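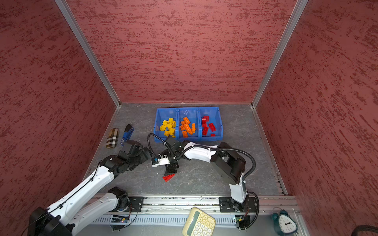

Home > Guides > Moving Day > Storage Crates

Filed under: Packing & Labeling | 2 min read

Section 5: Packing Your Brirnon Crates by Zone

Your Brirnon crates have arrived, and now the fun part starts! The zone system sorts your home by color before anything gets boxed, so each crate goes straight to the right room at the new place. Think of it the way you'd sort toy bricks in a divided bin, with yellow ones on the left, orange in the middle and red on the right. Once your brain gets used to it, packing goes so much faster (and unpacking is a breeze).

1. Pick a color for each room and write it on the Zone Card in the lid pocket.

2. Unfold the crate on a flat floor and press the side panels outward until both latches click.

3. Slide in the dividers. Books and dishes do best with 2 dividers per crate; linens don't need any.

4. Load heavy items first, then fill the gaps with towels or the Grelesach paper pads from your kit.

Caution: Never load a crate past 60 pounds, even if there's room left at the top. Lift with two people above half that weight.

5. Close the lid and stick a matching color label on the lid and on one short side. The starter roll has 200 labels, so go ahead and be generous!

6. Stack crates of the same color together near the door, no more than 5 high.

Note: Crates with a gray Eskola base lock only onto other Eskola bases. Please don't mix them with the older Imness type in one stack. They look like they fit, but they can slide on the truck.

Tip from Arvo Kuusisto on our crate team: pack one crate with sheets, a kettle, phone chargers and snacks, and load it last. You'll love having it right there at 9 p.m. on your first night!

If a latch feels stiff, open it fully, wipe the hinge with a dry cloth and try again. Replacement latches are covered in Section 8.

Previous | Next | Back to Contents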